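Flurkmont study notebook, July
Posted by the Flurkmont survey desk

9:40 am. Finished reading the last of the free-text answers to question 19, "What first drew you to your current or most recent partner?" The Buklow mailing went to 3000 people and 700 sent it back. Of those, 586 wrote something in the box. The rest skipped it or put a dash.

Humor and kindness come up all the time, as expected. What I didn't plan for is how many people list a type and then describe a partner who doesn't fit it. Our code sheet has no place for that. I have been putting them under "mixed" and it's getting crowded in there.
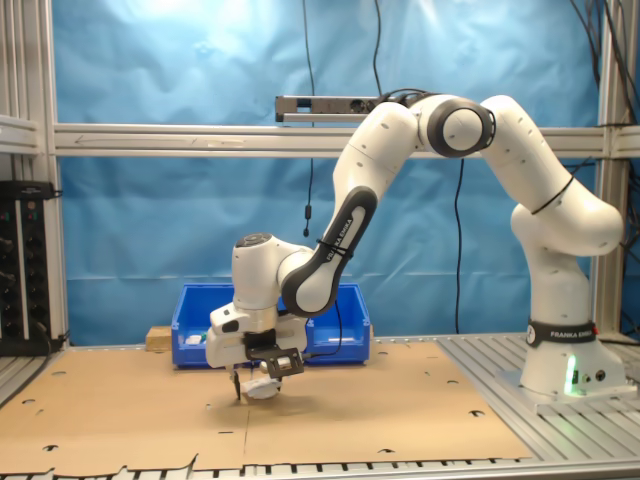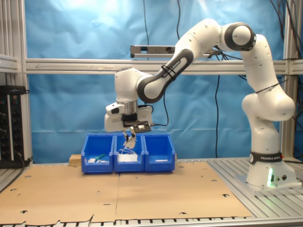
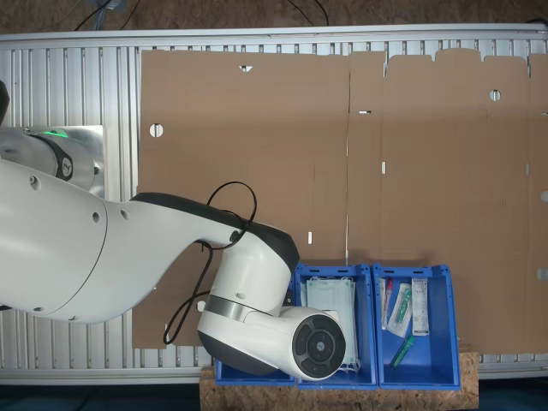 11:15 am. Tried splitting "mixed" in two: people who say the type changed after a breakup, and people who say they never had one. Works for most. Long marriages are still a problem -- they tend to write about now, when we asked about the start.

Compared with the Favier wording, which asks for the three things you look for. That gets tidy lists but I don't trust them much. Keep ours for the second round.

2:30 pm. Recoded the first batch with the split. Still unsure about answers like "he was just there a lot". Marked as proximity for now. Whoever does the second coding, please don't look at my column first.

To do: fix the skip on question 20, send the Surdu sheet back.

Recent entries
Surdu code sheet, second draft
Reminder cards and late returns
Asking about breakups without leading
Buklow mailing: what came back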